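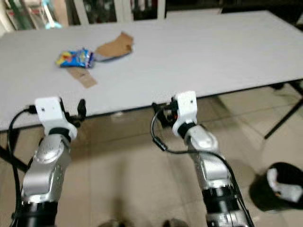

Lev Sydorenko still tells us that payroll was the one job he dreaded all month, and that he used to save it for nine in the evening so the phone wouldn't ring. We hear that kind of thing a lot at Urkiter, and it's pretty much how we got started, back when our founder Karthikeyan Mudaliar was doing the wages for two small shops by hand and thinking there had to be a kinder way to go about it.

Our first program was called Niten, and it did one thing: it worked out hours and printed pay slips. People liked it (we were so pleased!) and then, of course, they asked for more. So along came Calvo, which looks after time off and sick days, and today more than 2000 small businesses run their pay with one or both of them.

There are seven of us now, and we all take a turn answering the help line, Karthikeyan included — he'd be hurt if we left him off the list. December is our busy season, with year-end forms and holiday pay all landing together, so please do write early if you can.

If you're switching from another program, send us your old pay records and we'll bring them over for you at no charge.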